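Workshop notebook, October
Floor oil and board movement, Mac an tSaoi job

Started before the heating came on. Humidity in the back room 62 percent by the wall gauge, which I trust more than anything else in this entry, and I don't trust it all that much.

Subject is still the Ostalora oil. The can says it "stabilizes the board against seasonal movement." Hitholm's rep repeated this on the phone as if I hadn't read the can. I asked what it was tested against and he said bare wood, and then he said he would have to check. Have not heard back.

What I want to know is simple enough. Does an oiled board take up less moisture than an unoiled one over a damp spell, or does it take up the same moisture a bit later? Those are different claims. If it's only slower, the floor still ends up just as wide by spring and we still need the full gap at the walls.

Setup as it stands: 5 offcuts from the same oak plank, so at least the grain is similar. Two oiled all over, two oiled on the face only, one left bare. The face-only pair is the honest test as far as I'm concerned, given that no fitter I've ever worked with oils the underside. Cormac Lynch says the maker's instructions do mention the underside. They do, in small type, after the cleaning advice.

Width measured across the middle of each board with the good calipers, pencil line on the face so I go back to the same place. Weighed on the bench scale. The pencil line has soaked into the oiled ones and gone faint. Should have scribed it.

First readings after the damp cupboard: bare board has clearly gained the most weight. The all-over pair gained least. The face-only pair sit between, closer to the bare one than I think Hitholm would like. Width follows the same order but the differences are small enough that I could make them go away by squeezing the calipers a little harder. I tried it. They went away. So the weights I'll stand over for now, the widths I won't.

Also the face-only boards have started to cup. Very slight, a straightedge rocks on them. Makes sense if the back is drinking and the front isn't. If that's real, oiling one side could be worse than oiling neither, at least until the board catches up with itself. Would like to see it happen again before I say so to anybody outside this room.

Proltell moisture meter: useless on the oiled faces, or I am using it wrong. Pins read one thing through the oil and another thing on the end grain of the same board. Turned it over and took the back, got a third answer. Cormac says to push the pins in harder. Pushed harder, got a fourth answer and a pair of holes. Going by weight from here on and leaving the Proltell in the drawer.

Then the edge question, where I've been going around in circles. The Mac an tSaoi bedroom is meant to have pale boards and as little trim as we can get away with. People like this look, a honey-tan floor going straight up to a light-gray wall, no baseboard that you'd notice. It's clean and I see the appeal. But wood that gets wider in the damp has to go somewhere, and if there's no trim there is nothing to hide the space it needs. 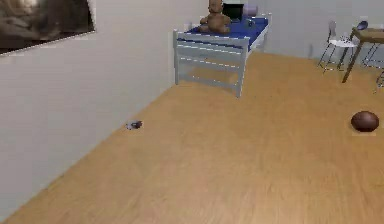
Niamh Breathnach read the notes above at lunch and thinks I'm letting the width readings off too easily. Her point was that if the calipers can lose the difference with a squeeze, I have no business saying the order is right either, and I should clamp the boards in a jig and use a dial gauge. She also wanted to know why there is only one bare board when the other kinds come in pairs. Fair on both counts. There's only one because I ran out of plank and didn't want to bring in a different one.

She's less bothered about the trim than I am. She would undercut the plaster and let the boards slide in under it. That works on a new wall. On an old one I've seen the bottom of the plaster come away in lumps, and then you have a gap and a mess. Cormac has done it once and says it went fine, but he also says he hasn't been back to look.

Went through the Ostalora leaflet again in the afternoon with a pencil. "Up to" appears in front of every figure. There's a graph with no units on the upright side. The oiled line is flat and the bare line climbs, and the graph stops while the oiled line is still flat. I'd like to know what happens just past the edge of that graph. If ours is anything to go by the line starts climbing too.

To be fair to the stuff: it goes on well, no lap marks, dries without that tacky stage. The smell is gone by the next morning. I'd use it as a finish without complaint. It's only the stabilizing I don't buy.

Could be wrong about the cupping as well. The face-only boards were nearest the wet tray in the cupboard, backs toward it. Didn't think of that until I was writing it down. Should have shuffled them. Will shuffle them this time, and stand them on edge so both faces get air.

To do:
Build the jig. Niamh has a dial gauge, ask nicely.
Get more of the same oak if the yard still has that batch, and cut a second bare board.
Scribe the measuring lines, fill the scratch with a bit of dark wax.
Leave everything in the cupboard for about two weeks and stop opening the door to look.
Ring Hitholm again about the test. Ask for the units on the graph.
No promise to Mac an tSaoi about a smaller gap until the second run is in. Full gap stays on the drawing.

Wall gauge again at closing up, down a little with the heat on. Cupboard left shut, tray topped up.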